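Workshop notebook, Fivby bench
November 2020

Continued with the glue tests for the Jarman cello. The hide glue from the old jar was too thin again, so I made a new batch and left the granules to soak longer than last time. Kartini prefers to heat it slowly and I think she is right, the film on top did not form so quickly.

Glued 2 spruce offcuts with the old batch and 2 with the new one. All are in clamps by the window. I wrote the batch on each piece with pencil, please do not move them before I have looked at the joints.

Hygrometer was at 31 when I came in -- this was the small one above the wood rack. Igor says it reads too low. We should compare it with the one from Mornville before we believe it.
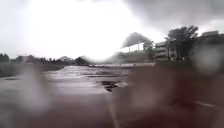

Road in the rain, large puddle right of the middle.

The top of the cello stays off for now. There is an old repair under the bass bar which I did not see before, with a cleat glued across the crack. The grain of this cleat runs the wrong way in my opinion. Zbigniew would leave it, I would rather take it out and fit a new one. To discuss.

Also to do: order granules from Limville, sharpen the small knife, ask Iwona if the owner still has the repair bill from February. If he has it, we will know what glue they used.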